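Musyoka Athumani sets out table fruit for the guest rooms at Skadinham, a residential training house with 30 rooms. He has kept the same written procedure for 2 years and revises it each August. We spoke on a Thursday, mostly about dishes.

"The dish decides how much fruit you put out," he said. "People start with the fruit and then look for something to hold it. Then they get a pile, and the bottom layer bruises."

He works with two types. One is a round plate with a wavy rim, for two or three pieces. The other is a shallow glass bowl, also round, which takes more and stops pears from rolling. Both go straight onto the cloth. Athumani does not use mats under them.

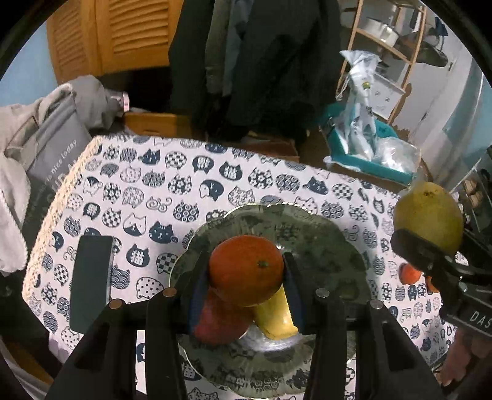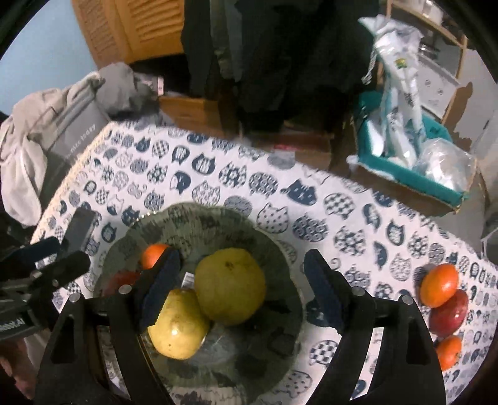
## Cloth and contact points

The cat-print tablecloth was bought for the breakfast room and moved later. Athumani rates it as practical. "Navy on white. A juice spot shows on the white, so it gets washed. On a brown cloth it would stay for a week."

His main concern is where pieces touch. Apples and oranges tolerate contact. Pears are checked by hand each morning, near the stem, and moved to the kitchen when they give. A cut or short piece of banana is for the same day only.

"Brown specks on a yellow pear are normal," he said. "A soft patch is a different matter. I press next to the stem with my thumb, and I don't press anywhere else."

Stickers are supposed to come off before the fruit leaves the kitchen. He admits the rule is not always followed.

The bowls are washed at 75 degrees and dried with a cloth. Plates with a metallic look are done by hand in the small sink, after the glass.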